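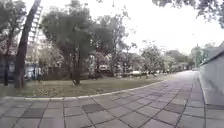

Figure 1. Allée dallée, bande enherbée à gauche, mur gris clair à droite. Quelques dalles sont plus sombres que leurs voisines.

3.2. Ce que valent les rattachements proposés par les arbres collaboratifs

La lignée Nechyporuk offre un cas commode pour examiner une pratique devenue courante : accepter un rattachement entre deux familles homonymes dès lors que plusieurs arbres en ligne le reproduisent. Nous avons relevé 758 arbres publics dans lesquels figure au moins un porteur du nom (toutes graphies confondues : Nechyporuk, Nechiporuk, Netchiporouk, Niczyporuk). La plupart font descendre la branche établie à Mustcombe d'un certain Hryhoriy, donné comme meunier, et lui attribuent pour épouse une Ukura. Le consensus paraît solide. Il ne résiste guère à l'examen des sources citées.

Il faut d'abord dire ce que l'on entend par source. Dans l'écrasante majorité des fiches, la référence renvoie à un autre arbre du même corpus. Celui-ci renvoie à un troisième, et ainsi de suite jusqu'à une fiche sans aucune référence, créée par un utilisateur dont le compte est aujourd'hui fermé. Les erreurs de transcription permettent de suivre le trajet : une même faute sur le prénom de la mère (« Paraskewia » pour Paraskevia) se retrouve à l'identique dans des arbres qui prétendent avoir été établis de façon indépendante. On voit mal comment deux chercheurs lisant le même registre cyrillique seraient arrivés séparément à cette translittération fautive, et à la même coquille dans le nom du village.

Seuls 10 arbres citent un document d'archives avec une cote. Nous avons voulu les vérifier tous. Dans quatre cas, la cote existe et l'acte concerne bien un Nechyporuk. Dans les autres, elle désigne un registre de la bonne paroisse mais d'une autre période, ou bien un fonds qui n'a rien de paroissial. Kristine Manalastas, qui a repris ce dépouillement sans connaître nos premiers résultats, parvient au même partage, à une réserve près : l'un des quatre actes retenus lui semble porter une retouche d'une encre différente à l'endroit du patronyme. La numérisation dont nous disposons ne permet pas de trancher. Nous avons conservé l'acte, sans lui donner de poids particulier dans ce qui suit.

Que disent ces quatre actes ? Deux baptêmes, un mariage, une sépulture. Aucun ne mentionne de meunier. Le mariage unit un Hryhoriy Nechyporuk à une Anna dont le nom de famille a été lu « Ukura » par Tamás Nyitrai dans sa transcription, lecture que nous acceptons faute de mieux. La troisième lettre est un r ou un u selon que l'on compare la main du desservant aux actes qui précèdent ou à ceux qui suivent. Nyitrai s'appuie sur la présence de familles Ukura dans deux localités voisines. L'argument est recevable, mais il suppose acquis ce que l'on cherche à établir, à savoir que l'épouse venait des environs. Le desservant, qui note ailleurs la paroisse d'origine des conjoints, ne l'indique pas dans cet acte.

Le passage de cette famille à Mustcombe pose une difficulté d'un autre ordre. Les arbres collaboratifs le situent une génération après le mariage et l'attribuent à un fils nommé Ivan. Un Ivan figure bien dans l'un des deux baptêmes. Un John Nechyporuk apparaît bien dans le registre des locataires de Mustcombe, avec un âge compatible à quelques années près. Entre les deux, rien : ni liste de passagers, ni demande de naturalisation, ni lettre. L'identité des deux hommes est possible. Elle est affirmée partout et démontrée nulle part. Le prénom est le plus fréquent de la paroisse, et le patronyme, formé sur un prénom de baptême courant, a pu naître en plusieurs lieux sans la moindre parenté entre ceux qui le portent.

Les partisans du rattachement invoquent d'ordinaire trois arguments. Le premier est la tradition familiale, recueillie auprès de descendants de Mustcombe, selon laquelle l'ancêtre « avait eu un moulin ». Nous ne mettons pas en doute la sincérité des témoins. Nous constatons que la formule apparaît dans une brochure de réunion de famille, qu'elle est absente de la correspondance antérieure conservée par la même branche, et que les personnes interrogées par la suite avaient presque toutes reçu la brochure. Une tradition orale recueillie après diffusion d'un imprimé n'est plus tout à fait orale.

Le deuxième argument est génétique. Plusieurs descendants ont fait un test autosomal et partagent des segments avec des personnes portant le nom Ukura dans leur ascendance. Les correspondances annoncées sont faibles, et le plus souvent limitées à un seul segment. À cette distance, une part importante des correspondances peut tenir à des ancêtres communs bien plus anciens, surtout dans des populations rurales où l'on s'est longtemps marié entre paroisses proches. Les tests montrent peut-être que les deux groupes viennent de la même région. Ils ne désignent pas un couple. L'absence de correspondance entre deux cousins supposés ne suffirait d'ailleurs pas davantage à écarter le lien, et nous n'avons pas cherché à en tirer parti.

Le troisième argument est celui du nombre, rarement formulé comme tel. L'interface de consultation affiche le total des arbres concordants à côté de chaque proposition, et l'on comprend qu'un usager pressé y voie une confirmation. Si les 100 copies d'une fiche procèdent d'un même original, elles ne valent ensemble que ce que vaut l'original. La règle est connue des éditeurs de textes depuis longtemps. Elle peine à s'imposer dans un milieu où la copie se fait en un clic et où la correction exige d'écrire à des inconnus qui, d'après notre expérience, répondent peu.

Une hypothèse concurrente a été avancée à partir des registres d'Asen. Un autre Ivan Nechyporuk y est mentionné comme journalier, et il disparaît des listes à une date qui conviendrait aussi bien. Elle a pour elle de ne reposer sur aucune tradition remaniée. Elle a contre elle de ne reposer sur presque rien. Nous la signalons parce qu'elle explique autant de faits que la version reçue, avec moins de documents cités à tort, et que les plateformes ne lui font aucune place : le candidat d'Asen ne figure dans aucun des arbres du corpus. Nyitrai, à qui nous avons soumis cette piste, la juge improbable en raison de l'âge indiqué. L'objection vaudrait si les âges portés au registre de Mustcombe étaient fiables. Ils varient pourtant, pour un même locataire, d'une inscription à la suivante.

Nous retenons donc les actes de baptême, de mariage et de sépulture comme établis pour la famille d'origine, sous la réserve paléographique signalée plus haut. Nous tenons la lecture « Ukura » pour plausible. Le lien avec Mustcombe reste non prouvé, et nous l'avons retiré du tableau de filiation où il figurait dans une version antérieure de ce travail. Ce retrait nous a valu des objections de lecteurs attachés à la branche anglaise. Aucune n'apportait de pièce nouvelle.

Le relevé des arbres a été arrêté au 17 février. Un contrôle partiel fait en octobre avait déjà donné une répartition voisine, mais les fiches supprimées entre-temps n'ont pas pu être réexaminées, et nous ignorons si elles comportaient des références que les fiches restantes n'ont pas reprises. La section suivante applique la même grille aux registres de locataires, dont la tenue est moins régulière qu'on ne l'écrit d'habitude.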